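The best computer in my house cost $75, and it had already lived a full working life before I met it. It came out of an office in Gourlay that was replacing every desk machine on two floors. I carried it home on the bus, plugged it in next to the bread box and have been using it ever since.

I've become a little evangelical about old office computers. They were built to run all day under somebody's desk, get kicked now and then, and be opened up by a technician in a hurry. A lot of them come apart with hardly any tools. You can swap the memory while the kettle boils!

Zatimlow, the secondhand shop down by the river, sells more of them than anything else. On my last visit there were 106 towers on the shelves, each with a handwritten tag listing the memory, the drive and the price. The cheapest was $55. Parents come in for homework machines, and a retired couple ahead of me wanted something to hold their family slides – all four decades of them.
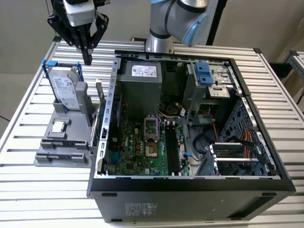

What surprised me most was how much difference one part can make. My own tower took ages to start up on its original hard drive, long enough to make toast and eat it. I put in a solid-state drive from a small brand called Otent, copied everything over in an evening, and now I barely have time to find my glasses. The rest of the machine is just as it was.

There are limits, of course. Check whether the system you want to run still gets security updates on a processor that old. Ask if the drive was wiped, and wipe it again anyway. And don't expect to play the newest games, unless you like them as slide shows.

But for letters, taxes, radio, photos and a long video call with my sister, I don't feel I'm missing a thing. If you'd like to try it yourself, the repair night at the Amemus library starts at 7 p.m. and runs through the winter. Bring a screwdriver and a bag for the screws. They keep a box of donated memory sticks by the door, 100 at last count, and you're welcome to dig through it for a match.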